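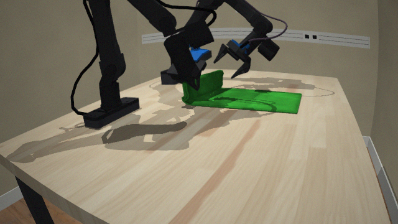 Sarnurgate makes its wine on a chalk slope two miles outside the village, and I finally went in December, when there is not much to see but bare vines and mud. Kristine Dela Peña took us round. They bottle 3,000 a year, nearly all of it white. We tasted at a plain pale wooden table, and she put a bright green cloth on it, much like the one at the top of this page, which made it hard to judge the colour of anything in the glass. I asked for a sheet of white paper and after that it was fine. The dry white was sharp, with a bit of pear. The red was thin.

I bought two bottles of the white and have opened one. It was better at home with smoked fish than it had been on its own.

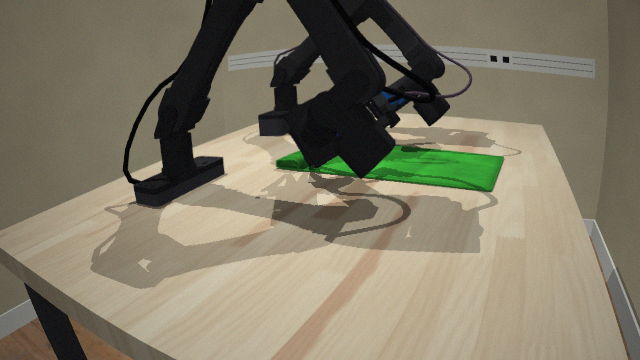 Does the white need keeping? Kristine says to drink it within two years, and I would go sooner than that.

The track up from the road is rough, so leave the car at the bottom gate.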